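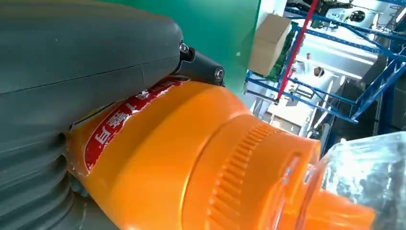
Okadmont warehouses get common rules for robot picking

12 October 2023

Warehouse operators in the Okadmont logistics park have agreed on a shared set of working rules for robots that pick and handle packed goods. The rules take effect in April and will apply at all 12 sites in the park where picking arms are in use or on order.

The document, 30 pages long, was drafted by the consulting firm Laskowska with input from Nirkard, which runs the largest warehouse in the park, and Winon, which installs and services picking cells. It does not replace existing machine safety law. It covers day-to-day matters that the operators say have been handled differently from one building to the next.

Grip force is the first of these. Each site must keep a written force limit for every type of container its robots handle, with separate entries for thin-walled plastic bottles, rigid bottles and cartons. A limit set for one container may not be carried over to another on the basis of size or weight alone. When a supplier changes a cap, label or bottle shape, the entry has to be checked again before the product goes back to robot picking.

A second section deals with brackets, screws and other parts fastened to the gripper. Screws on these parts must be checked at the start of each shift and marked with paint so that any turning can be seen. Soft or ribbed gripper parts are to be looked over for cracks once a day and replaced after the number of picks given by the maker -- not when they fail.

Dropped goods also get their own section. A robot that loses its grip must stop and hold position until a worker has cleared the item. Leaking containers are to be logged separately from other drops, and the area below has to be wiped down before the cell restarts.

Laskowska said it reviewed 900 incident reports from the park while preparing the text. Of those, 223 involved a container that had been gripped at the wrong point, most often at the neck or across a label seam. None of the reports involved an injury.

Nirkard said it already follows most of the rules and expects little change on the floor, apart from more paperwork when new products arrive. Two smaller operators had asked for a later start, saying they would need time to test their full product range. They were given an extension for slow-moving items only.

Winon will hold training sessions for shift leads over the winter. Sites will check themselves during the first year, and Laskowska will visit each one after that. The rules will be open to comment from staff and suppliers until the start date, and copies are available at the park office.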